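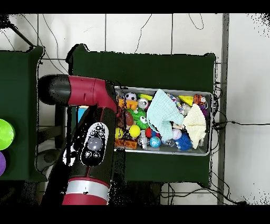
## 第三章 一盘玩具怎么收

我得先交代,我不是天生爱整理的人。刚到萨赛德(Sarside)托育中心实习那年,我负责活动室的收尾,每天下午四点半孩子们一走,我就把地上的东西一股脑儿扫进最近的容器里,盖子一扣,下班!带我的老师叫梅拉哈特·卡普兰(Melahat Kaplan),她看了三天没说话,第四天把整盘玩具端到我面前,让我把一只小红球找出来给她。我翻了好半天(球压在最底下,上面还盖着布),翻得满桌都是,等于又玩了一遍。

所以这一章咱们就从“一盘”讲起。前两章讲的是整间屋子,柜子怎么摆、通道留多宽,听着挺宏大,可你真正每天要对付的,多半就是桌上那一盘:足球、玩具橄榄球、大眼睛的绿色小怪物、条纹老虎、积木,还有揉成一团的布,全挤在一起。你说它乱吧,它确实都在盘子里;你说它整齐吧,谁也不敢这么说。

我管这种状态叫“入盘未入类”。它在实际工作里非常常见,我也不觉得丢人。玩具先离开地面,没人会踩着滑倒,这一步已经有价值了。麻烦出在下一步:很多人到这儿就停了,第二天孩子来了,直接把整盘倒出来,循环重新开始。

### 3.1 先拿布,再拿球

初学者最爱问我:从哪儿下手?我的答案特别朴素,先拿软的、大的、盖着别人的。布就是头一个。布一掀开,底下有什么就看清楚了,你的心里也跟着亮堂一截。拿出来抖一抖,叠好,放到一边。叠得不方正没关系,我自己叠的也常常歪。

然后是球。球这东西会跑,桌子稍微有点斜它就奔着地板去了,所以我习惯先准备一个有深度的筐,再动手拿球。不光是圆溜溜的光面球,带刺的软球、印着地球图案的球,我都归在一起。有同学会较真:橄榄球不圆,算不算球?弗林布里奇(Flinbridge)幼儿园的瓦斯科·门德斯(Vasco Mendes)跟我为这事争过一个午休,他坚持按“会不会滚”来分,我坚持按“孩子管它叫什么”来分。后来我们俩各分各的,两边的孩子都找得到东西,挺好。

### 3.2 剩下的那些,才是正题

布和球拿走以后,盘子一下子空出好多,剩下的是动物、小人儿、积木和一些说不清的玩意儿。到这里请你慢下来。分类的标准要让用的人看得懂,用的人是三四岁的孩子,他们可不认“益智类”“感统类”这种标签!我见过一个柜子贴了9种标签,字写得漂漂亮亮,孩子一个也不认识,最后还是老师自己收。

我现在的做法是每一类拿一件当“样板”,摆在筐子前面。老虎后面放动物,黄积木后面放积木。串珠玩具我会单独放,收之前顺手摸一遍绳子和接头,松了的先留下来修。

至于实在归不进去的,给它们一个“其他”筐,大大方方的。只是这个筐要小,满了就得清。

### 动手之前

请你找一盘真正用过的玩具,家里的、班上的都行,不要为了做练习特意摆一盘。先别碰它,看两分钟,在本子上写下你打算第一件拿什么,以及你准备分成几类。收完再翻回来看,哪几件让你犹豫了,把它们的名字记下来,3.3节我们要用到。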